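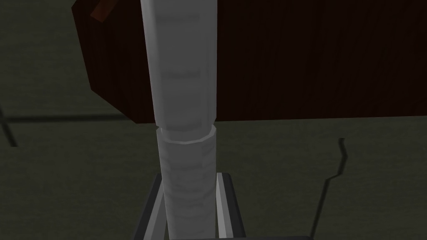

The Basach slip fault is a failure of robotic grasping in simulation, in which a two-finger gripper closes on a tapered part and the part slides out of its hold during the lift. It takes its name from Basach, the simulator in which it was first reported, and is mostly discussed in connection with long parts made of stepped or narrowing sections.

The fault was recorded in January by the software firm Estano during trials of its Skutorier grasp planner. In a run of 2,596 simulated lifts, 1,551 ended with the part dropped or turned in the fingers. Most of the failed lifts had been logged as successful, as the planner checked only that both fingers had reached their closing force.

The cause was traced to the collision model. Basach replaced each curved or tapered surface with a small number of flat facets, and contact was worked out at single points where a finger met a facet edge. A part held this way could pivot – or creep toward its narrow end – with little resistance. Raising the grip force made the slip faster in some cases.

A correction was released on 24th July. It added contact patches in place of points and a second check 2 seconds after the lift. A repeat test of 500 lifts was run by the Buthelezi laboratory, which found that slipping still took place on parts with a steep taper. The laboratory advised against moving grasp settings from Basach to a physical arm without a low-speed trial behind a guard.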